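Paltov kitchen set – README

Hi, I'm Steinar Vestergaard, and I put this set together at our Floledbridge workshop. It holds 500 runs of small kitchen jobs on two arms, all driven by hand with the Bemik remote handles – no scripts, no replays! 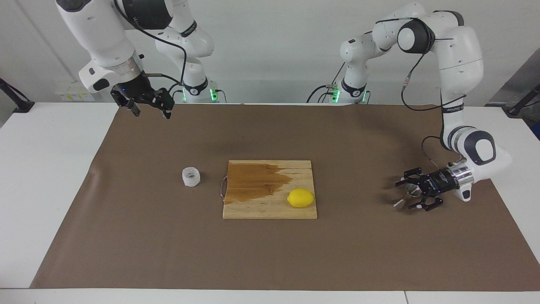

Lemon, cutting board and plastic cup on brown paper, both grippers open.

Each run has its own folder, with joint angles, gripper state and video. I've left my clumsy runs in (there are 11, tagged "slow"), as I found them handy for training. Please split by folder, or you'll get near-copies in your test set. More Nepia runs are coming in November.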